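Household and Shop-Floor Chores Project
Progress report to the Fledholm fund, August 2021
Prepared by Sobia Pirzada, with notes from Tahira Yousafzai

Dear friends at Fledholm,

Thank you for your patience with us over the summer, and for the kind note that came with the second payment. It went up on the wall by the kettle, where everybody reads it while waiting for the water to boil.

You asked us a plain question when you took us on: can machines do the small chores of a home or a shop yet, and if they can't, how far off are they? I'll try to answer just as plainly, though you know by now that I tend to wander a bit.

What went well

Picking things up from a known spot is in good shape. We ran 284 trials with single objects between the spring review and the end of July, and the arms managed 200 of them without a person stepping in. Most of the misses were soft things. A folded dishcloth is still a misery for us, and so is anything in a thin bag, but cups, tins and boxes are close to dull now (I mean that as high praise!).

Tahira also spent three weeks at the Abbasi store, watching how shelves get filled there. She came back with a notebook full of things we had never thought about, such as how often a person uses the back of one hand to hold a row of packets steady while the other hand slides in a new one. We had been planning for one arm per shelf. We have dropped that plan, and I'm glad we found out before ordering the parts from Zuvatmont.

What has been slower

Tidying is harder than fetching. To tidy a shelf you have to put a thing down in the right place, facing the right way, up against its neighbors, and then let go without dragging it along with you. Letting go has cost us more evenings than anything else in the project. Our test software, which we call Ukow, can tell us that a block has left the gripper, but it is still poor at telling us whether the block is sitting square.

So we went back to basics and took the whole job down to colored blocks, a taped square and two arms working over one tabletop.

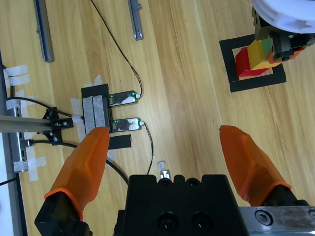 Tahira thinks, and I have come around to her view, that we should stay with blocks until the end of the grant period and only then return to real groceries. I know that sounds like a step backward when you were hoping to see a cupboard being filled. Still, a tin of beans hides a lot of small mistakes by being heavy and round, and a light block in the wrong place shows them to you right away. We would sooner learn from the block.

Money and next steps

We have spent 2824 dollars since the last report, nearly all of it on replacement fingers, cabling and the rent of the workshop. There is enough left to carry us through the remaining 8 weeks. We don't need to ask for more, but we would like your permission to move what was set aside for the second shelf unit over to sensors – the shelf can wait, and the placing work can't.

As for your question, my answer today is that a machine can fetch you a cup, and you would still want to put it away yourself. Do come and visit if you are passing. Tahira will be in the workshop most mornings and is happy to let guests drive the arms.

With warm thanks,
Sobia Pirzada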